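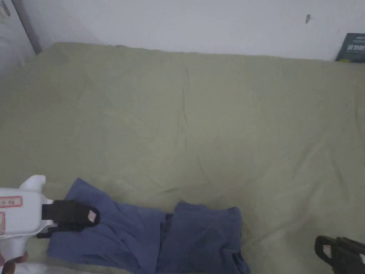 Dormitorio del apartamento: cama con sábana ajustable de color verde pálido, junto a la pared blanca.

Residencia Bralano. Servicio de Soporte a Residentes
Asunto: pérdida intermitente de la red inalámbrica en el dormitorio
Ubicación: apartamento 12, planta segunda
Categoría: conectividad / red inalámbrica
Prioridad inicial: media
Prioridad revisada: alta
Estado: cerrada, con seguimiento
Mes de apertura: mayo

Descripción comunicada por la persona residente

Se comunica que la red de la residencia desaparece del listado de redes disponibles cuando se utiliza un dispositivo en el dormitorio. La incidencia se presenta a distintas horas, con mayor frecuencia a última hora de la tarde. En la sala de estar la conexión se mantiene, aunque con lentitud ocasional. La persona residente indica que ha reiniciado sus dispositivos y que ha eliminado y vuelto a introducir la clave de acceso, sin mejora apreciable. Añade que un ordenador portátil adquirido en el extranjero no llega a mostrar la red en determinados momentos, mientras que otros equipos la muestran con normalidad.

Se solicita visita en horario de mañana. Queda autorizado el acceso al apartamento.

Registro de actuaciones

09:10. Se recibe la solicitud y se asigna al primer nivel de soporte. Se comprueba que no existe aviso general de avería en el edificio. El enlace troncal contratado con Cavley figura operativo y sin cortes desde el último mantenimiento programado.

09:35. Se consulta la consola de gestión. El punto de acceso que da servicio al apartamento es un equipo Stindia instalado en el techo del pasillo. Figura encendido, con alimentación correcta a través del cable de datos. No constan reinicios espontáneos. El historial de asociaciones muestra desconexiones repetidas de un mismo grupo de dispositivos, todas ellas en la banda baja.

09:50. Se envía a la persona residente el procedimiento básico de primer nivel:

- Olvidar la red en el dispositivo y volver a asociarlo.
- Desactivar temporalmente cualquier aplicación de red privada virtual.
- Comprobar que el modo de ahorro de energía no limita la conexión inalámbrica.
- Anotar la hora de cada corte y el dispositivo afectado.

11:20. La persona residente responde que el procedimiento se ha completado y que el corte ha vuelto a producirse. Se escala la solicitud al segundo nivel y se revisa la prioridad.

11:45. El segundo nivel plantea dos hipótesis de trabajo. La primera, cobertura insuficiente por la situación del dormitorio respecto del pasillo. La segunda, interferencia de origen interno. En el edificio se han sustituido recientemente los termostatos por unidades inalámbricas Løken, que emplean la banda baja para comunicarse con su concentrador. La sustitución en la planta segunda coincide de forma aproximada con las primeras quejas recibidas.

12:30. Se solicita autorización al Servicio de Climatización para detener de forma temporal el concentrador Løken de la planta. Autorización concedida por un máximo de una hora.

12:50. Concentrador detenido. Se mantiene en observación el historial de asociaciones. A los pocos minutos se registra una nueva desconexión de las mismas características.

13:25. Concentrador nuevamente en servicio. Se descarta la climatización como causa principal. Se deja constancia de ello a petición del servicio correspondiente, dado que existían otras dos solicitudes en las que se atribuía el problema a los termostatos.

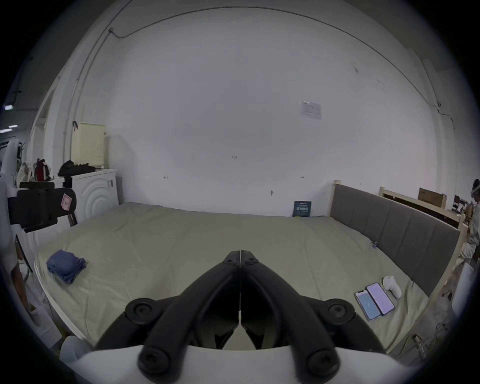
Dormitorio: tela azul doblada y dos teléfonos con la pantalla encendida sobre la cama.

Visita presencial

16:05. Se accede al apartamento. Se realizan mediciones con el analizador portátil del servicio en la sala de estar, en el umbral del dormitorio y en el interior de este. El nivel de señal en el dormitorio es inferior al de la sala, pero se mantiene dentro del margen previsto en el pliego técnico de la instalación. Con la puerta cerrada la pérdida adicional es escasa. La hipótesis de cobertura insuficiente no explica por sí sola que la red deje de aparecer en el listado.

16:20. Se efectúa una prueba de respuesta contra la puerta de enlace. En la banda alta los tiempos son estables. En la banda baja se obtiene un valor máximo de 89 ms, con pérdida de paquetes en los momentos de mayor ocupación del canal.

16:40. Se reproduce la incidencia. El portátil de la persona residente deja de mostrar la red y el analizador, en el mismo punto y al mismo tiempo, continúa recibiéndola con normalidad. El punto de acceso emite en ese instante por el canal 12 de la banda baja.

16:45. Se revisa la configuración regional del portátil. La tarjeta inalámbrica está fijada en un dominio regulatorio que no contempla el uso de dicho canal, por lo que el equipo no explora esa parte de la banda y no puede mostrar la red.

17:00. Se fuerza desde la consola el cambio a un canal inferior. El portátil muestra la red y se asocia sin intervención de la persona usuaria. Se repite el cambio en sentido inverso y la red vuelve a desaparecer. Se da por confirmada la relación entre ambos hechos.

17:15. Fin de la visita.

Análisis de la causa

El punto de acceso Stindia tenía activada la selección automática de canal sin restricción alguna. En las horas de mayor ocupación el algoritmo desplazaba la emisión hacia la parte superior de la banda baja, menos congestionada. La decisión es válida desde el punto de vista del equipo y conforme a la normativa aplicable al edificio, pero deja sin servicio a los dispositivos configurados para otras regiones. El efecto era más visible en el dormitorio por motivos de alcance: en la sala de estar los mismos dispositivos podían pasar a la banda alta, mientras que en el dormitorio tendían a permanecer en la baja.

Se aprecia además que la anchura de canal en la banda baja se encontraba en modo automático, con ampliaciones puntuales que incrementaban el solapamiento con los puntos de acceso contiguos. Esta circunstancia explica la lentitud comunicada en la sala.

Medidas aplicadas

- Restricción de la lista de canales admitidos en la banda baja para todos los puntos de acceso de la planta segunda.
- Anchura de canal fijada en 20 MHz en dicha banda.
- Reducción moderada de la potencia de emisión en la banda baja, con el fin de favorecer el paso a la banda alta.
- Conservación de una copia de la configuración anterior, por si fuera necesario revertir los cambios.

No se han realizado cambios en los dispositivos de la persona residente. Se le ha facilitado la referencia del controlador actualizado de su tarjeta inalámbrica, cuya instalación queda a su criterio.

Verificación

Tras la aplicación de las medidas se ha mantenido el seguimiento durante varios días. No se han registrado desconexiones del grupo de dispositivos afectado. La persona residente confirma por escrito que la red permanece visible en el dormitorio, también a última hora de la tarde, y presta su conformidad al cierre.

Pendiente de otros servicios

Queda abierta una petición interna para extender la misma configuración al resto de plantas. Hasta su ejecución, las solicitudes similares procedentes de otras plantas deberán remitirse directamente al segundo nivel, con indicación del modelo de dispositivo y de su país de adquisición. Se ruega al primer nivel que no indique a los residentes la desconexión de los termostatos Løken, cuya manipulación corresponde en exclusiva al Servicio de Climatización.

La red cableada no se ha visto afectada en ningún momento. Las tomas de datos de los dormitorios permanecen activas y pueden utilizarse sin solicitud previa.

Comentarios (4)

Residente, planta tercera
Me pasa exactamente lo mismo con una tableta que compré fuera. ¿Tengo que abrir otra solicitud o me pueden incluir en esta?

Soporte a Residentes
Buenos días. Es necesario abrir una solicitud propia, al tratarse de otra planta. Le rogamos que indique en ella el modelo de la tableta y el país de adquisición.

Residente, planta segunda
Yo tuve el termostato apagado una semana por culpa de lo que me dijeron por teléfono. Pasé bastante frío y el internet siguió igual. Desde el cambio va bien, gracias.

Residente, planta primera
¿La toma de pared del dormitorio sirve con cualquier cable o lo tienen ustedes en recepción?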